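Cahier d'atelier – juillet – tri des piles, lot Kaltutent

9h40. Repris le tri. Le lot annoncé par Guda : 200 piles cylindriques, bon de livraison 116. Pas encore tout déballé. Trois bacs transparents sur la table blanche, le reste des pièces posé à même le plateau en attendant. Attention aux reflets du plateau, on croit voir des pièces en double.

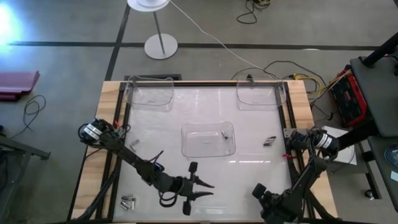
Bacs

Toujours les trois mêmes, parois lisses, coins arrondis. Celui du milieu sert au tri, les deux autres à droite et à gauche. Essuyer avant chaque série (chiffon sec, pas d'alcool, ça blanchit le plastique). Ne pas empiler, les rebords se coincent.
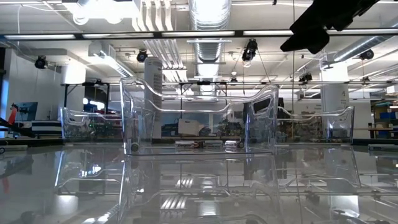 Les trois bacs vus à ras du plateau.

11h15. Mesures au voltmètre, calibre 2 V. Seuil inchangé, je note au crayon sur la fiche Julby et je recopie ce soir. Les pôles se touchent quand on les met en vrac – à revoir, il faudrait des séparateurs en carton. Commande possible chez Pathak, mais par 500 minimum, trop pour nous.
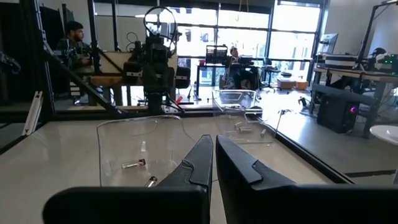

Remarque reçue à midi : pour les séparateurs, inutile de commander, il reste des chutes de carton du projet Julby dans l'armoire du fond, il suffit de les recouper à la hauteur des bacs.

OK, a essayer cet aprem. Vérifier qu'elles sont bien sèches.

14h30. Reprise. Le bac central d'abord, puis ramasser ce qui traîne à côté, y compris la petite pièce rouge à droite (d'où elle sort ??).

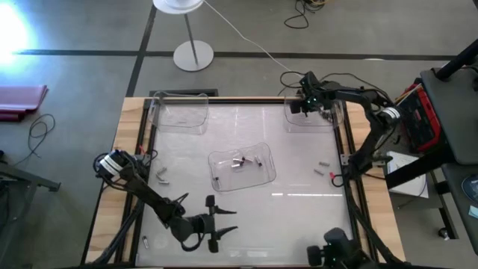
L. Castaing

Reste à faire : étiqueter les bacs, finir la fiche, rappeler Guda pour le bon 116 qui ne dit rien des références. Scoth presque fini aussi.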